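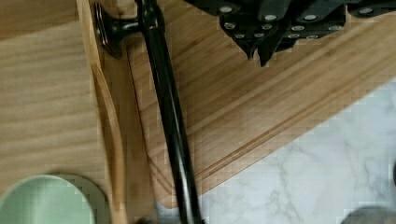
Figure 3. Wrist camera view at the kitchen station during the open day. The two fingers are open above the bamboo cutting board, with the black handle and the wooden spatula to the left.

4.2 Public demonstration at Ornholm

The laboratory trials in Section 4.1 were run by people who knew the system well. To see how it held up in front of people who did not, we set up the kitchen station at the Ornholm open day on 12/12/24. The station stood at the end of the main hall, next to the Fasterport sorting line, and was open to visitors from late morning until the building closed. Naomi Mwakalinga ran the station and kept the log. The arm, gripper and control software (Gurkus, same release as in Section 4.1) were left as they were in the laboratory. The only change was a lower limit on arm speed, which the site safety officer asked for.

Visitors stood behind a rope and chose a request from a printed card. The card listed 17 requests, all of them short, such as "move the spatula onto the cutting board" or "bring the bowl closer to me." The operator read the request into the system and stepped back. An attempt ended when the arm returned to its rest position, when the operator pressed stop, or after two minutes. Between attempts the operator put the utensils back on the counter by hand, without a template, so the layout differed from one attempt to the next.

Figure 3 shows one such layout. The spatula and the long black handle lie close together and nearly parallel, and the spatula is close in color to the boards beside it. Layouts of this kind were hard for the Palacios grasp planner in the laboratory as well. The planner picks a grasp from the outline of the object, and where wood lies against wood the outline is weak. Glossy surfaces, such as the black handle, add bright lines that the planner can take for edges.

We logged 1,065 attempts over the day. An attempt was marked as a success if the named object ended up where the request said and nothing else had been knocked off the counter. Seven attempts were removed from the log before analysis. In these the operator had read out a request that was not on the card, usually to please a child. The remaining attempts are broken down by request in Table 5.

Two differences from the laboratory are worth noting. First, the hall had skylights, and the light on the counter changed through the afternoon. We did not recalibrate the wrist camera during the day. Second, visitors tended to ask for whatever the previous visitor had asked for, so the requests are not evenly spread. The spatula requests are heavily represented and the bowl requests are few. Results for the bowl should be read with that in mind.

Visitors were also invited to fill in a short comment slip. Most comments were on speed. Several people wrote that the arm seemed to wait above an object before closing on it and asked if it was stuck. The pause is the planner checking a second view before it commits to a grasp. We had not thought to explain this on the sign, and a line about it was added for the February visit described in Section 4.3.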